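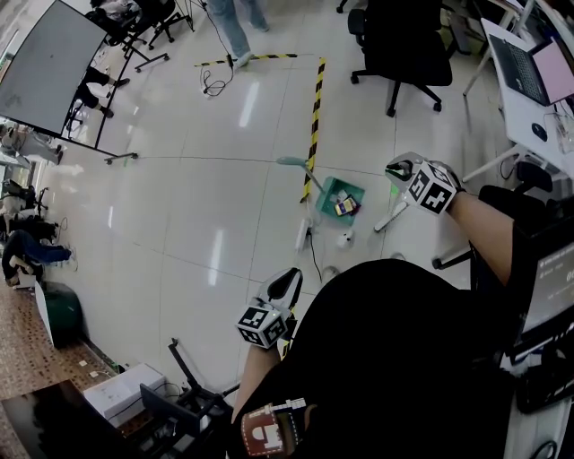

Handout 9: Notes from the Hekora open day

Course: Introduction to Automation
Instructor: Teresa Głowacki
Visit date: 22/11/2022

These notes cover the demonstration in the main room and the short talk after it. If you were in the second group you heard the talk first, so the order will be different from what you remember. Bring this handout to the December review.

1. Hand-held grippers

The demonstration used a pair of grippers held in the hands, one left and one right. Each has black curved fingers and carries a white cube with black-and-white square patterns on it. The person holding them does the task with the grippers in place of bare fingers. The idea is to record how a person does a job in a form that a robot with similar fingers could later learn from.

Terms to know:
Demonstration: one recorded run of a task, from start to finish.
End effector: the part at the end of a robot arm that touches the object. A gripper is one kind.
Fiducial marker: a printed pattern with a known shape and size. Software can find it in a camera picture and work out where it is and which way it is turned.
Pose: position and orientation together.

2. Why the markers go on a cube

A flat marker is hard to read when it is turned away from the camera. On a cube, one face can be hidden and another may still be in view. Kai-wen Tseng explained that the software needs to know how each face sits relative to the gripper fingers. Once that is measured, a pose for the cube gives a pose for the fingers. If the cube is bumped or remounted, the measurement has to be done again.

The armband with the red and white pattern also has a marker-style design. We did not get to it in the talk. Do not guess at its purpose in your report.

3. The work area

Yellow and black striped tape makes a corner on the tiled floor, near the teal basket. The floor is glossy. Leszek Jasińska asked whether reflections can be a problem. Answer: they can, mostly when a bright light washes out part of a marker. Moving the light is the first thing to try.

Also look at the floor as you would for a safety check. There are cables, a power strip and chairs on casters close to where a person stands. Compare this with the checklist in Handout 2.

4. From the talk

Tadeusz Kozłowski gave the numbers for their current set, which they call Kindora. It holds 2428 demonstrations. For a new task they record 100 before they try any training, then look at which runs to throw out. Common reasons for dropping a run:
- both cubes out of view for too long
- object dropped and picked up by hand
- start or end of the task missing

He said most of the staff time goes into checking runs, and that recording is the quick part.

5. Questions for your report

Answer any two, one page in total.
a) What would a robot arm need in order to repeat a motion recorded with a hand-held gripper? Think about reach and speed.
b) Compare this method with the teach pendant we used in the Hawthorne lab. Which would you choose for sorting small items, and why?
c) Suppose one cube is hidden for a moment during a run. What could the software do with the gap?

Reports go in the tray outside Estmont 100. Put your group number on the front page. Jarosław Nowakowski has the sign-in sheet if you need your attendance corrected.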